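Tindall Washed Cotton Bedspread — Twin, Full, Queen

Sold by Dellness Home. Ships from the Pillgate warehouse.

Item 224

Back in stock in the plain colors. Prints are going fast, see below.

Lightweight bedspread for all year. Washed before it gets packed so it's soft out of the bag, no stiff week while it breaks in. Single layer of fill, quilted in long straight lines. Goes over a sheet in summer, over a blanket in winter. Not a comforter — if you want puffy, look at the Clorkus line instead.

What you get
One bedspread. One drawstring bag in the same fabric. Shams sold separate (sorry, we know, people ask every day).

Sizes
Twin: 68 x 88 inches
Full: 80 x 90 inches
Queen: 90 x 96 inches
No king in this one. King is planned for August in oat and slate only.

Measure your mattress first. A deep mattress with a topper eats up a lot of width. If yours is over 12 inches deep go up a size, especially on a twin. Most of our size returns are twins on deep mattresses.

Fabric
Cotton face and back. Cotton-rich fill, light weight. Plain colors are dyed, prints are printed on the face only and the back is plain white. So no, prints are not reversible. Plain colors are, same on both sides.

Thread is matched to the ground color on plains. On prints it's white across the board.

Colors and prints
Plains: oat, slate, moss, brick, washed navy.
Prints: small leaf, blue check, ticking stripe, orchard.
Dusty rose is finished, not coming back.

Screens vary. Brick looks more orange on some phones, it is a brown red. If you're matching curtains get a swatch, they're free, one per color, up to five in an envelope.

About kids' rooms

Lots of you ask if the Tindall works on a child's bed. Yes, the twin does. It's light enough for a kid to pull up on their own and it washes at home. We don't make character prints ourselves. A lot of families already have a spread the kid loves and won't give up, and the Tindall layers fine underneath, folded at the foot or full length. Plain oat or moss under a busy print is the safe pick. Check under florals gets noisy. 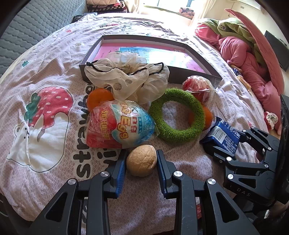
Strawberry and bear print, on pale pink and white. Not a Tindall print.

For pink bedding most people go oat. Slate if the walls are gray. Brick fights with it, in our opinion, but your room.

Not for cribs. Not for babies under a year, any size, any color.

Washing
Machine wash cool, gentle cycle, with like colors. First wash alone for navy and brick, they let go of some dye.
Mild detergent, no bleach, no softener.
Tumble dry low and take it out a little damp. Finish flat or over a rail.
Expect a bit of shrink the first time, up to three percent in the length. Sizes above are before washing.
Queen needs a large drum. If it's packed in tight the soap won't rinse out and you get stiff patches. Wash again with no detergent, that clears it.

Iron if you must, medium, on the back for prints. We don't bother. The wrinkles are the look.

Spots: cold water and a cloth, dab, don't scrub. Scrubbing lifts the print and we can't replace it for that.

Common questions

Does it pill?
A little in the first month, mostly where you sit. Settles down after a few washes. A fabric shaver is fine on plains, go easy on prints.

Will it snag?
Quilting stitches can catch on rings, claws, rough bed frames. Snip the loose end, never pull it.

Does it fit a duvet insert?
No, it's not a cover. No opening anywhere.

Warm enough alone?
In summer yes. Otherwise add a blanket.

Can I buy just the drawstring bag?
No but we get asked alot.

How many in stock?
We cut 1000 per run across all colors. Prints are a smaller share of that and they go first. The orchard queen is down to 110 as this page goes up.

Shipping
Orders in by 2 p.m. leave the same working day. Standard shipping is free on two or more spreads. Swatches go by regular mail, allow a week. We don't ship bedspreads outside the US right now, swatches neither.

Returns
30 days, unwashed, in the bag it came in. Pet hair counts as used. Faulty stitching we replace any time in the first year, send a photo of the seam and one of the care label. Keep the label on untill you're sure, we need the batch number off it.

Goes with
Tindall Euro Sham — plains only
Tindall Pillow Sham, standard — all colors and prints
Clorkus Comforter, mid weight
Dellness Flat Sheet, white or oat

Bulk orders for rentals and guest houses: use the trade form at the bottom of the site. Minimum is ten, mixed colors ok, no mixed sizes.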